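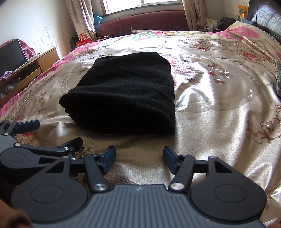

Our project for the spring robotics elective at Dillow was to teach a two-finger gripper to fold clothes, and our group (Nusrat Thambiah, Algirdas Lepik and me, Yupin Thammasiri) picked laundry the minute the topic list came out! We started with towels, which went so well that we got cocky and moved on to darker, softer stuff. Black fabric on a shiny satin bedspread was a great test, with the cloth staying matte and the satin throwing bright white reflections right next to it. Our first edge finder loved those reflections and kept calling them corners.

Fixing that took most of January. Algirdas rewrote the brightness step so very shiny patches get ignored, and Nusrat sorted our 3,000 training clips by fabric color, a job she says she will never do again. After that we retrained, and the fold line landed where we wanted it on 8 of our test items. The 3 that still fail are all thick at the fold, and the fingers close too early on them.

Next we want to try softer finger pads and a slower close. Ms. Whitlock has also offered us the Pranbridge lab after 4 p.m., so we can run longer sessions. Algirdas already has a list of sweaters he wants to try, and I can't wait to see what the gripper makes of a hood.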